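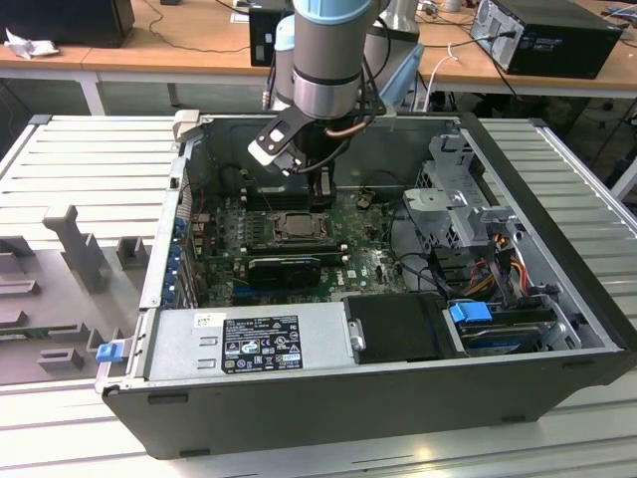
Orysia Lytvynenko wrote to me that I should stop feeding this old Dell and let it retire. She has said the same thing every year, and every year I answer that it still starts in the morning, which I cannot say about all my equipment. This time I went further and bought it a different processor.

For new readers: this is the black tower I use for my video work and for the scanned archive of our town choir in Hernthorpe. It is called Samuel on my network. The name was already there when I bought the computer and I did not want to change it. The work inside was small, one processor out and another one in, but I learned several things and I want to write them down before I forget.

First, the preparation. I let the computer shut down properly, pulled the power cord and then pressed the power button for a few seconds, so that whatever electricity was left could go away. The tower should lie on its side with the motherboard facing up. I have seen people do this with the computer standing, and I do not understand how they manage it. The heavy cooler hangs from the board, the screws fall into the lowest corner, and you must put a delicate part into its place from the side. Lying down, everything is calmer.

What I like in these office workstations is that the people who designed them thought about the person who would open them. The things you may touch are often blue: the latches for the expansion slots, the tab at the hard drive, the handle at the power supply. In my old home computer, which I built from parts, every piece needed its own screw and two of the screws were always missing.

The cooler was the hardest part. The old paste had become something like dry clay and the cooler did not want to separate from the processor. My mistake was that I had turned the computer off the evening before, so everything was cold. I had read that it is good to run the machine for a while first, to make the paste softer, and then I forgot it. In the end I put a hair dryer near the cooler for a few minutes, on the low setting, and turned the cooler a little left and a little right, without pulling up. It came away with a small sound that I did not enjoy.

Please loosen the cooler screws crosswise, a little each time. If you open one side completely, the other side presses on the board alone.

Then there is the cleaning. I used isopropyl alcohol and coffee filters, which leave less fluff than kitchen paper. Clean the bottom of the cooler and also the top of the processor, even if you plan to put the old one in a drawer forever. Mine is now in a drawer. I wrote on the bag what it is, since I have a box of mystery parts already and I am tired of it.

The replacement came used from a small shop, Warura, packed well in a hard plastic shell. These processors are sold cheaply now because the companies throw out whole rooms of such machines. It had light scratches on the metal lid, and the printing on it was difficult to read. I asked the shop about this and they answered politely that the lid is scratched in most used ones and that the gold contacts underneath are what I should look at. I looked at them with a magnifying glass, under the kitchen lamp, and they were clean.

I must add that I checked the list of supported processors before I paid. Same socket is not enough. The board has to know the processor, and often this depends on the BIOS version. So I updated the BIOS with the old processor still in the machine, which took ten minutes and was the most nervous part of the whole week for me. If you do the steps in the wrong order, you may have a computer that shows only a black screen, and then you take everything apart again.
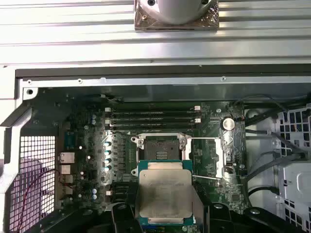

Go straight down and do not slide it, Ffion Rowlands told me when I called her for courage, and if it does not sit flat then lift it and begin again. It was good advice and I repeat it to everybody. In this type of socket the tiny pins are in the socket and the processor has only flat contacts, so the danger is on the side of the board. A bent pin down there is very hard to correct. I know a person who did it with a needle, but he also repairs watches.

The order is simple. The lever goes up, the metal plate opens to the side, the processor comes down level. There are notches at the edges of the green part, and they must agree with the socket. It should need no force at all at this moment. After that the plate closes, and the lever goes down, and now it does need some force. The first time I heard this creaking I thought that I had broken the board. It is normal for it to feel stiff, but only if you are sure that the processor was lying correctly before.

It also helps to take the memory out while you work so close to it. You get more space around the socket and you can wipe the dust from the slots. I marked my modules with pencil on paper tape, so that each one could go home to its own slot. I do not know if this is necessary. It makes me feel better.

For the paste I used Fendov, the gray one in the small syringe. I put a drop in the middle, the size of a pea, but a small pea. My brother-in-law spreads it with an old bank card and we do not discuss it anymore.

Now the result, which you are probably waiting for. I have a short test project, a concert from February with three cameras, and I always export it with the same settings. With the old processor it took 1012 seconds. With the new one it takes 800. I had expected more, to be truthful, and at first I got only 949, which made me quite sad for one evening. The reason was the memory. One module was not pushed in completely, and the computer simply worked without it and did not complain loudly. I pushed it until the latches clicked on both ends and measured again.

The temperature is good. The fan is quieter than before, but I think this is more thanks to the fresh paste and to the amount of dust I took out of the cooler.

There are two things left on my list. The cables near the hard drive are still in one big bundle, red, yellow and orange together, and they push against the side panel when I close it. I will try with some fabric ties. And I would like to replace the hard drive with something that makes less noise at night, when the archive is copying itself.

Orysia has received the numbers by email. She answered with one word, "retire".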